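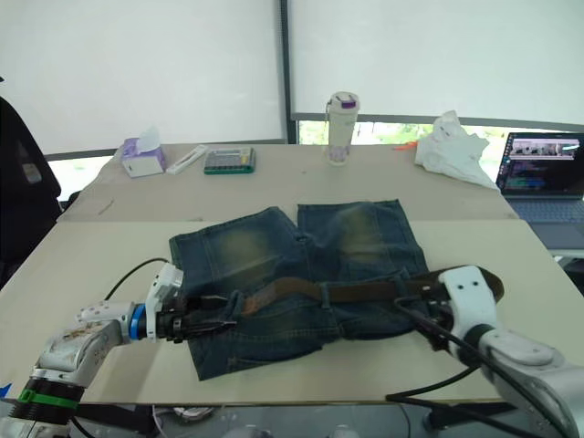
Figure 4.1 Denim shorts with a leather belt. The legs show lighter, yellowish patches of wear.

Chapter 4
Cotton Fabrics and How They Wear

Most people own more cotton than any other fiber. It is used for sheets, towels, shirts, work clothes and jeans, and it is sold at every price. In this chapter you will learn how cotton yarn is made into cloth, why some cotton cloth lasts longer than others, and how dye behaves as a garment ages.

Chapter 3 dealt with wool and other animal fibers. Cotton is a plant fiber made almost entirely of cellulose. It has no scales, so it does not felt the way wool does. It takes up water easily and is stronger wet than dry. This is why cotton can stand up to repeated machine washing.

Denim is a cotton twill. In a twill weave, each crossing yarn passes over or under two or more yarns, and the pattern shifts by one yarn in each row. The shift produces the diagonal lines you can feel with a fingernail. In traditional blue denim the warp yarns are dyed with indigo and the filling yarns are left white.

Indigo stays mostly near the outside of the yarn. When the surface rubs away, the paler core begins to show. Wear comes first at the thighs, the seat, the hems and the edges of pockets. A belt also rubs the waistband and its loops, and these should be checked when a used garment is graded.

The case study for this chapter follows the Hallemier mill, where Colleen McKinnon ran the finishing room and Omar Salameh tested cloth for strength. Their test records cover 214 samples of twill and plain weave. You will use part of these records in Section 4.5 to compare samples before and after 1,000 rubs on an abrasion machine.

Before You Read

Find one cotton garment that you wear often. Turn it inside out and compare the color of the two sides. Write down where the cloth feels thinnest. Keep your notes for the activity at the end of Section 4.2.

Key Terms

abrasion
cellulose
filling
indigo
twill
warp

4.1 From Fiber to Yarn

Cotton arrives at the mill in pressed bales. The bales are opened and the fiber is loosened and cleaned. Carding then pulls the fibers into a thin web, which is gathered into a soft rope called a sliver.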